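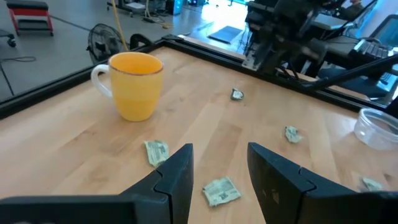 Edville Parents Get a Bottle Library, and Yes, You Have to Bring Them Back

EDVILLE - Any parent who has bought a bottle on a stranger's advice, watched a baby reject it on sight and then bought another knows how the kitchen drawer fills up. Feno, the infant feeding support group, will open a bottle lending library in November at its Ferreira Street office.

Families can borrow up to 5 bottles and nipples of different shapes and flow rates for two weeks at a time. Bottles are sterilized between families and every loan goes out with a new nipple, which the baby may keep, chew or throw.

The library opens with 400 bottles, paid for by Mekent, an Edville kitchen supply distributor. There is no charge to borrow and no income test. Formula, pumped milk and a bit of both are all welcome, and no one at the desk will ask which.

"Babies have strong opinions and no interest in your budget," said Li-hua Mak, director of Feno. "We had 65 families on the waiting list before we had shelves. Then we had shelves and no labels. We have labels now."

A feeding counselor will be on hand every Wednesday from 9 a.m. to noon for parents with questions about latch, pacing or gas - the baby's, mainly. Drop-in visits run roughly 40 minutes. Strollers fit through the side door, and large ones fit if you are determined.

Parents can sign up at the Feno front desk.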